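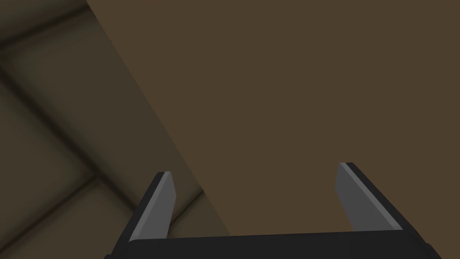
Hanging a framed picture is one of my favorite small jobs in a house. It takes half an hour, costs next to nothing, and the room feels different right away! Wilmer Huanca taught me this way of doing it years ago, and I've used it on every wall since.

What you need

A tape measure, a pencil, a small level, masking tape, a drill and a two-hook hanging kit. Weigh the frame first (stand on the bathroom scale with it, then without it) and buy hooks rated for well over that.

Step 1. Pick the height

Hold the frame up and live with it for a minute. Over a sofa I like it fairly low, so the two look like they belong together. In a hallway, where people are standing, go higher. Mark the top corners with tape and walk away — the right height is much easier to see from across the room. 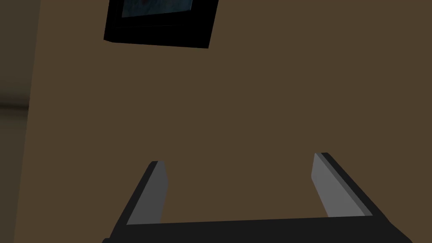
Do I need two hooks for a small frame?
One is enough for anything light and narrow, but two will keep it from drifting every time a door slams.

Step 2. Measure the drop

Turn the frame face down on a towel. Pull the wire up tight with two fingers, as if it were already hanging, and measure from there to the top of the frame. Mine was 32 inches wide with a surprisingly short drop, so I measured twice. Write the number on a piece of tape and stick it to the back. 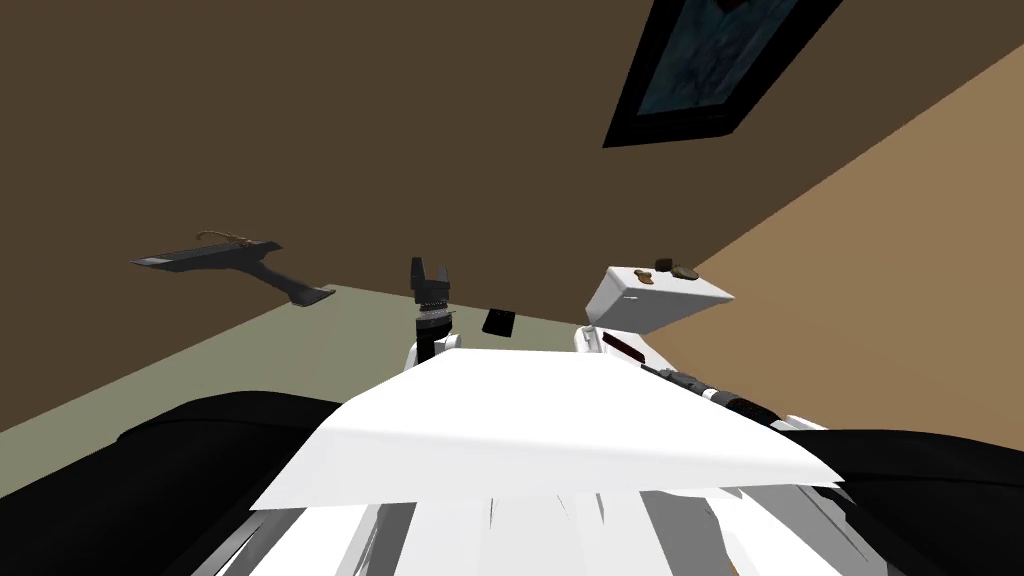 A thick black frame against a dark brown wall, with a lighter tan wall beside it.

Step 3. Mark and drill

Measure down from your tape marks by the drop and make two small pencil crosses. Lay the level across them. Check for pipes and cables, then drill slowly and let the bit do the work. A folded sticky note under the hole catches the dust beautifully.

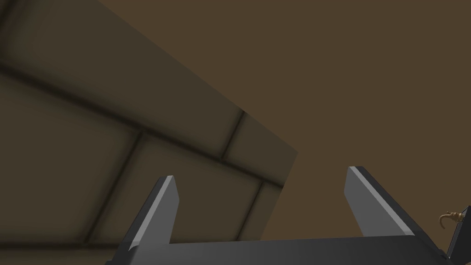

Step 4. Hang and adjust

Push in the anchors, screw the hooks down snug and lower the wire onto both at once. Nudge the frame until the bubble sits in the middle, then press a felt dot behind each bottom corner. Marisol Pacheco uses little blobs of poster putty instead, and they hold very well on smooth paint.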